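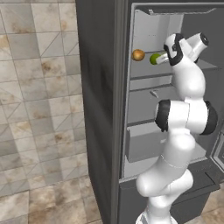
## 4.2 Booking patterns for family craft sessions

Bookings were drawn from two indoor play centres, Dretberg and Zatberg, which both offer a craft class followed by open play. Each centre mailed flyers to households in its own neighbourhood in September, 3000 in all, and the same price was charged at both. We counted a family once, however many children it enrolled. The final sample was 229 families.

Most parents booked online in the evening, after 7 p.m. Phone bookings were more common at Zatberg, where the website didn't show remaining spots until the day before a class. Sibling bookings tended to come in early, and single-child bookings often arrived in the last few days — a pattern that held at both centres. 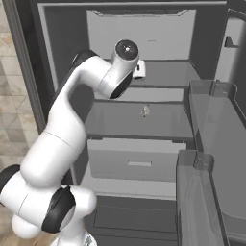 *Retamal Leisure Studies Group, Zikmont*

**Figure 2.** Simulated white robotic arm with black joint bands, reaching into an open refrigerator.

Cancellations were harder to compare. Dretberg gave a full refund up to noon on the day before, while Zatberg offered only a credit toward another class. Families holding a credit usually moved to a later session of the same craft, and we treated these as rebookings.

Parents who stayed in the room during the class were asked to fill out a short form on their way to the play area. Colour mixing and clay were the activities they most often wanted repeated. Complaints centred on drying time, as paintings had to be picked up later from the front counter. Neither centre recorded how many were left behind.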